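Ticket 228: Replacement fingers and spare gripper, budget request
Opened by: Corentin Tessier
Status: waiting on quote
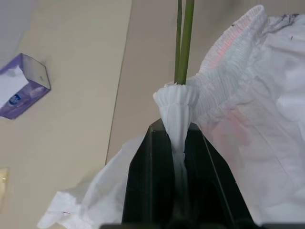

Wrist camera, black fingers closed on thin white fabric.

Corentin Tessier, 9:40
We need to decide on spares before the October order closes. The Kosenberg quote is 400 per finger set, lead time 17 days. A complete second gripper from Vosine is over 3000. I would like both, but the gripper can wait if it has to.

Régis Collet, 10:15
Is this wear, or is the current set wrong for the job? I don't want to buy the same part twice.

Corentin Tessier, 10:32
Wear, as far as I can tell. Most of our work now is soft items like the one in the picture, and the slips in the log are all on thin material. Closing force is at the default. I cleaned the fingers and reran the calibration – no change in the slip rate.

Régis Collet, 11:05
OK. Ask Du Plessis if their soft pads fit the same mount, and get a price. One finger set is approved on the Ploltura budget line. The second gripper moves to next year's plan.

Corentin Tessier, 11:20
Asked. Will order the finger set today and leave this open until the pad price comes in.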